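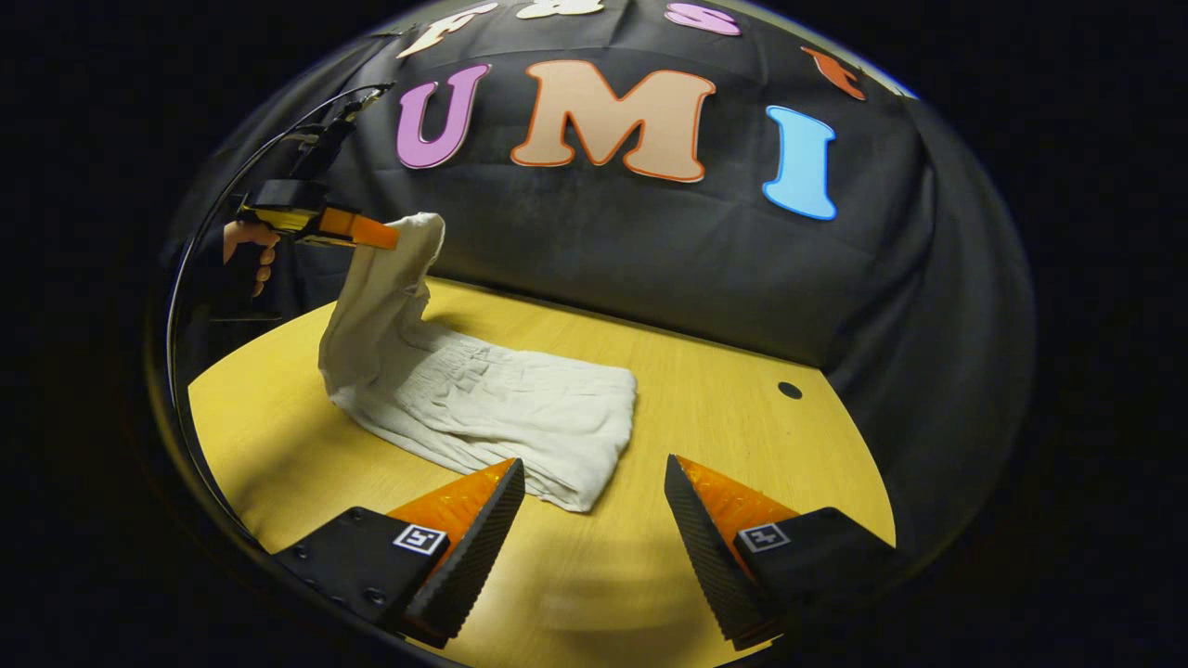 White towel on the table, one corner lifted.

Reading room check, Chidiac collection (political thought), February
Checked by: Ginette Lavoie
Copy to: Ziad Chamoun

1. Door, lock and sign -- OK
The lock still sticks, but it locks. Somebody has taped a Hobbes quote over the opening hours again. I moved it to the side because it's a good quote!

2. Shelves fixed to wall -- OK, one exception
Bay 13 rocks when you pull out the big Rousseau set. I've put those volumes on the bottom shelf for now and left a note for Skuswood, who did the original brackets.

3. Volume count, locked case -- OK
146, same as last time. The second copy of the Spinoza treatise was in with the Machiavelli (I had a bad few minutes there).

4. Pamphlets, boxes 1 to 6 -- NEEDS WORK
The list says 500 and I believe it, but box 4 is packed so tight that the anarchist ones are starting to curl. Please can we buy another box? The Pandov ones fit our shelves, the taller kind doesn't.

5. Bindings and loose pages -- NEEDS WORK
The Burke letters have lost their back board completely. Tied with cotton tape, out of use until mended. I also found pencil in the margins of our early Mill, all of it arguing with him, some of it pretty convincing. Leave it in, please, it may be old man Chidiac's own hand.

6. Damp and mold -- OK
Nothing on the north wall. I did look behind the Hegel, Ziad, since you asked.

7. Lamps and cords -- FAIL
The lamp by the window has a split cord. Unplugged and labeled. Do not plug it back in, even for the Cornel seminar -- they can share.

8. Step stool -- OK
New rubber feet, very nice.

9. Exit path -- OK after moving things
There was a cart of returns parked right across it, mostly on social contract theory. Carts go by the desk.

10. Repair money
We have 200 left. I'd spend it on the Burke and let the Mill wait.

Next check: same list, but add the window latch, which I forgot until I was halfway home.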